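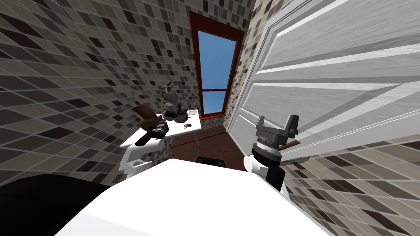 Sioned Skyrme asks whether a bathroom fan that only runs while the light is on does anything useful. It does, but most of the moisture leaves the room after the light goes off, so a run-on timer is recommended. Other questions received by Skulorden Ventilation are answered on this page.

What size of fan do I need?

Multiply floor area by ceiling height to get the room volume, then multiply by the air changes per hour you want. A small bathroom of 10 cubic metres at 10 changes needs 100 cubic metres per hour at the grille. Long duct runs reduce the delivered figure. Our Dratton model is rated at 147 cubic metres per hour in free air and suits short, straight runs. For anything with two or more bends, use the Briment.

Can I vent into the roof space?

No. Discharge must go to outdoor air through a wall or roof cowl. Moist air released into a roof cavity condenses on sarking and framing and can stain plasterboard from above.

Rigid or flexible duct?

Rigid where access allows. Flexible duct should be pulled taut, supported along its length and cut to suit. Do not leave spare duct coiled in the ceiling.

How much gap is needed under the door?

The fan can only remove as much air as comes in. With a close-fitting door, undercut the leaf or fit a door grille of at least 200 square centimetres. Leaving a window open beside the fan short-circuits the airflow and leaves the far corner of the room damp.

How is the run-on timer set?

Isolate the supply, remove the cover and turn the trimmer clockwise. The range is 1 to 60 minutes. Wiring to the timer module must be done by a licensed electrician.

Will a fan get rid of mould that is already there?

No. Clean the grout and sealant first, then keep humidity down. Silicone that is black right through has to be cut out and replaced.

The fan has become noisy. Is that a fault?

Usually it is lint on the impeller. Vacuum the grille and wipe the blades each January. A grinding noise points to the bearing, and the motor is replaced as a unit.

Who handles warranty claims?

Hollis Sorensen at the Watkins Street counter. Bring the receipt and the serial number from inside the cover.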